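Notebook - sample prep room, Zoro core program
September, started 7:40 a.m.

Picking up from where I left off before the break. The riffle splitter is back from the weld shop and it finally sits level, so we're back to splitting the Zoro intervals in house and I can stop begging time on the rotary at Priltell. Ran two passes of barren quartz through it before I let any real rock near it. Both halves came out close enough that I quit worrying.

Where we stand: 1,846 sample bags logged in from the Zoro holes, and 333 of those flagged for re-split. The flagged ones are all from the stretch when the old splitter was leaning and favoring the left pan. I had been telling everyone it was a small bias and we could live with it. Then Divya plotted the left-pan golds against the right-pan golds and, well, no, we could not live with it! The coarse gold samples are the worst, which makes sense once you think about how the heavy stuff rolls down a crooked chute.

Plan for the re-splits, written down so I don't make it up again tomorrow:

Pull the coarse reject, not the pulp. The pulp is already biased and no amount of stirring will help it.
Dry at low heat overnight. Emiliano says 60 C and I'm going with that (I had it hotter last time and two bags crusted up on me).
Break lumps by hand, then spread and split three times, swapping pans on every pass.
Bag and tag right at the bench. No carrying untagged stuff across the room, and yes, I'm talking to myself here.

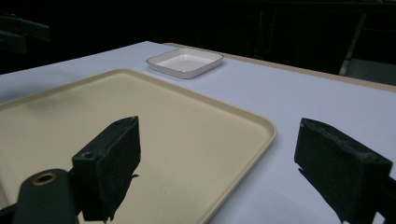

Got through the first batch by lunch. Slow going, mostly from the clay. The intervals near the hanging wall have this greasy gray gouge that sticks to everything, and if you don't break it down first it goes through the splitter in balls. I tried the rubber mallet, then the rolling pin (don't laugh, it's the best tool in the room), and then I pushed the leftovers through the 6 mm screen with a brush. The rolling pin wins. I'd like to get a second one.

Maricruz came by to ask about the blanks. We've been slipping one in after every visible gold interval and she wants them after the high sulfide ones too. I grumbled, mostly about the paperwork, but she's right. Two of the blanks from the last shipment came back with a little gold in them and both were sitting behind sulfide-heavy rock, with no visible gold logged anywhere near. So either the logging missed something or the pulverizer is carrying over. My money's on the pulverizer. The bowl has a scratch in it you can feel with a fingernail.

To do: quartz wash between every sample on that bowl until the new one shows up. It'll eat the afternoon but so what.

Duplicates next. The bigger question is what we send to Purnano. They've been our check lab since the second Zoro hole, and their numbers run a hair lower than Priltell's on anything above a few grams. Could be their crucibles or the charge size, could be us sending them the bottom of the bag every time, and I hate that I can't rule that last one out. When I looked at how I'd been doing it, I really had been scooping from whatever was left after the Priltell split. So from now on both labs get their share out of the same final pass, one from each pan, and I flip a coin for which pan goes where. Wrote that on the whiteboard too, under the drawing of the goat.

One more thing about labels. The thermal tags fade in the dryer. I lost the last digits on a whole row of them and had to work it out backward from the hole depths and weights. It came out fine, all of them matched, but I don't want to do that again. Aluminum tags in the bag, marker on the outside, both, every time. Perla ordered a roll.

2:15 p.m. Weighed the second batch before and after splitting to see what we're losing to dust. Loss was small on the dry quartz vein stuff and annoying on the clay, where it cakes on the chute and you have to go after it with a brush. I'm adding the brushings back to the reject and making a note on the sheet. If somebody wants to argue that it should go half and half, fine, argue with me over coffee.

Also talked myself out of doing the metallic screen assays on everything. It would be great to have, but the cost is silly for the low grade intervals. My pitch is to do them on any re-split where the two pans disagree by more than a quarter, plus anything with visible gold in the log. I left that on the shared page and asked for opinions.
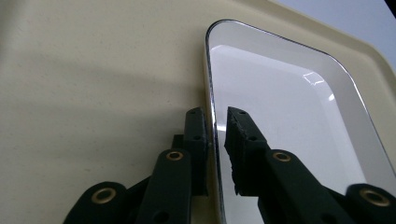

Getsemaní wrote back that a quarter is too loose for the low grade stuff, where two tiny numbers can be miles apart on paper and it means nothing, and too tight for the coarse gold, where every pair is going to fail. Better to set a floor first, ignore any pair where both sides are under it, and then pick the cutoff after we've got the first hundred pairs to look at.

OK, I like that. It means holding off on the screen assay order for a bit, and Cervantes won't love the delay, but he'd love paying for the wrong samples even less. I'll keep a kilo of reject aside from every re-split so we can go back for it later. Need more buckets with lids.

Still open:
Floor value for the pairs, ask Divya what she'd use.
Splitter bolts, check them again in the morning. The left rear one was a little loose after the second batch.
Find out if the Priltell pickup can take pallets or if we're back to crates.
Filter on the dust hood is due.

Stopped at 5:20. Next tray in the dryer is hole 3, the clay end, so bring the rolling pin.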